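Unit pricing should cover the pantry staples it currently skips

Grocery shelf labels in this country do one thing well. The small figure under the price, dollars per 100 grams or per litre, lets a shopper compare a 375 gram box with a 620 gram box without a calculator. It works when the label uses the same unit as the label beside it. Too often it doesn't.

I spent part of April recording shelf labels at the Durnberg supermarket near my office, and the file now holds 2,458 entries. Dishwashing tablets were priced per tablet in one bay and per 100 grams in the next. Paper towel appeared per sheet, per roll and per 100 sheets. Dried herbs were labelled per 10 grams in the jar and per 100 grams in the refill packet, a factor of ten that is easy to miss at half past five in the evening.

The usual defence is that the unit follows the product. A tablet is a dose, so the price per tablet is the useful number. I accept this for tablets of equal strength. It fails once a manufacturer sells a light version and a heavy version under the same name, as Umali does, and the lighter one comes out ahead per tablet while costing more for the same cleaning.
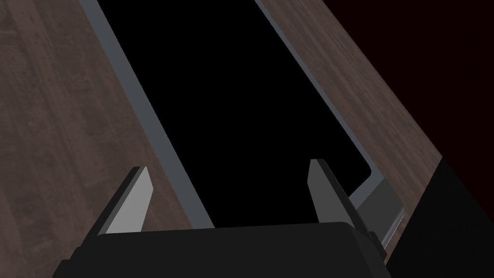 A second defence concerns cost. Bożena Adamczyk, who managed label systems for a regional chain before she retired, put it to me this way: the unit is a field in the product file, and changing it is a data job. Electronic labels pick up the change overnight. Paper labels get it at the next price change, and in most categories that falls within 6 weeks. I have not seen a retailer publish a figure that contradicts her.

Type size is the other weakness. On the Durnberg labels the selling price is almost 6 times the height of the unit price. On the bottom shelf the smaller figure can't be read without crouching, and bulk packs tend to be kept on the bottom shelf. Mitiku Adugna, a colleague who uses a cane, has stopped trying to read them and buys the middle size of everything.

Two changes would fix most of this. First, one unit per category, set in the regulation and applied to every pack format, including refills and multipacks. Second, a minimum height for the unit price, set as a share of the selling price so that it can't shrink when the promotion gets louder.

Online listings need the same rules. The Purnumer site shows a unit price on the product page but drops it from search results – the one place where a shopper sees the packs side by side. Sorting by unit price is offered for cheese and cereal and not for detergent. The data is already there, and the sort should be available in every category that carries it.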